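Ticket: Policy stops short of the bowl in sim, success rate way down
Project: Wisten nav-and-pick
Opened by: Gus Szabo
Status: open, waiting on Lytvynenko

Okay, so I reran the whole eval after the March merge and the numbers still look bad. 200 episodes per method, same seeds. The Jarex baseline is fine. Ours drives up toward the table, slows down, and then just sits there until the 520-step limit kills it. Every failure I've opened so far ends that way!

First guess was the goal text, so I swapped "blue bowl" for "bowl on the table". No change at all. Then I went back to the renders from the Dundholm apartment set and started looking at where things are placed.
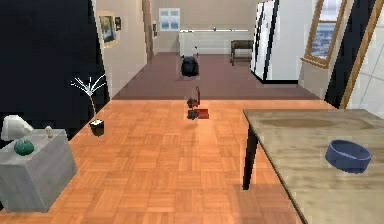
Dundholm apartment render. Blue bowl on the table at right, dark-and-red object floating over the parquet.

See the thing in the middle of the floor? It's hanging a little above the parquet with a faint shadow under it. My hunch (only a hunch) is that the planner treats it as an obstacle and the depth filter doesn't, so the two halves of our method disagree and the arm never gets its go signal.

Tried so far:
- goal text swap, no effect
- planner margin up by 10 cm, worse
- cleared the scene cache and reloaded, same render

Next up I'm deleting that object and rerunning the same 200. Lytvynenko, can you check the spawn height in the asset config while that's going?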